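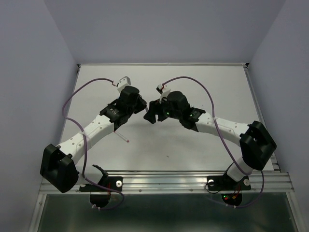 *Last changed: September*

I transferred colleges after second year and then worked part time in the registrar's office that had processed my file, so I have seen the credit assessment form from both ends. These are my notes on how it is filled in. They apply to Zimcombe, where I finished my degree, and only partly to anywhere else.

A transfer file has two layers. The first is the transcript, sent directly from the previous institution. The second is the set of course outlines, which the student supplies. The transcript proves that a course was passed. The outlines decide what it counts as. Most delays I handled were on the second layer.

Each course on the transcript gets one of three results:

- **Assigned credit**: matched to a specific Zimcombe course.
- **Unassigned credit**: accepted at a year level in a subject, with no matching course.
- **No credit.**

Unassigned credit counts toward the total for the degree. It does not satisfy a prerequisite unless the department says so in writing. A student can arrive with 40 credits accepted and still be blocked from every third-year course in the major. I was not quite in that position, but I did lose a term to Statistics 341, which wanted a named second-year methods course. Mine had come in as unassigned.

## Outlines

The outline has to be the one for the term in which you took the course. A current outline from the website is not a substitute, even if nothing has changed. It should show weekly topics, contact hours, assessment weighting and the textbook with its edition. If the department at your old college has archived its outlines, write to the department office first and the instructor second. Instructors move.

Radka Begović, who trained me, sorted incoming outlines by department before she read any of them. I still think this is the correct order - assessors work by department, and a partial bundle can go out while the rest is pending. 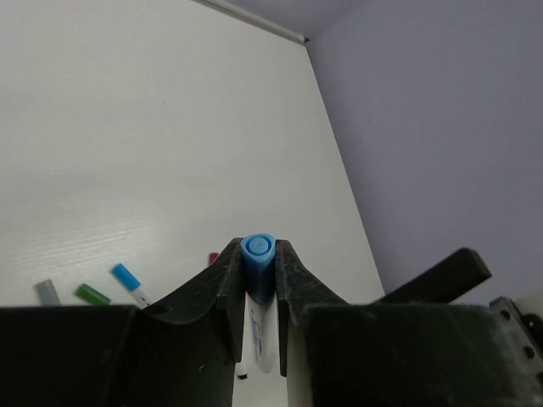

*Marker with a light blue cap, held upright.*

## Labs

Science courses with a lab are assessed as two components. If the lab was a separate course number at the old college, both numbers have to be listed on the form, on adjacent lines. If the lab was folded into the lecture course, attach the lab schedule to the outline. A lecture matched without its lab is recorded as unassigned, and the correction has to go back through the same queue.

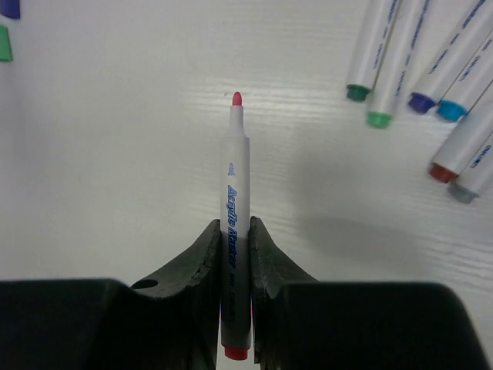
**Can I register for courses before the assessment is finished?**

You can register for anything with no prerequisite, and for other courses with a temporary waiver from the department, which expires at the add/drop deadline.

## Appeals

An appeal is a request to reassess one course. It needs new evidence, typically a longer outline, graded assignments or a letter from the instructor. A statement that the course was difficult is not evidence. Eduardo Vilela in Economics turned down an appeal of mine on those grounds and accepted the second one, which had the problem sets attached.

Keep the following for each course until you graduate:
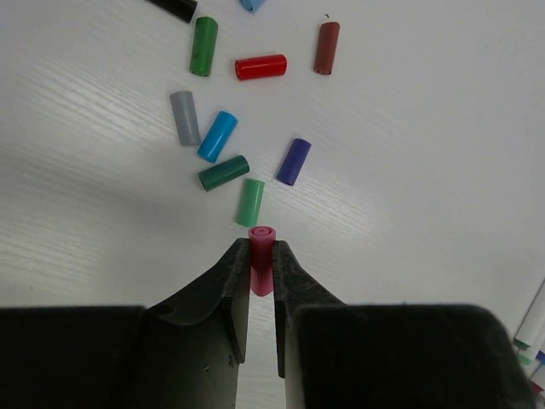
- the outline, as a PDF
- the final exam or major paper, if it was returned
- any email that confirms a match or a waiver

File them by course number. The old college's number goes first in the file name and the Zimcombe number second, once there is one.

The residency rule is separate from all of this. Zimcombe required half the degree to be completed there, so credit past that point was assessed but not applied. It stays visible on the record and can still clear a prerequisite. Mateja Ristić at the advising desk can tell you which of your credits fall past the limit, but bring the printed assessment. The online version rounds half credits.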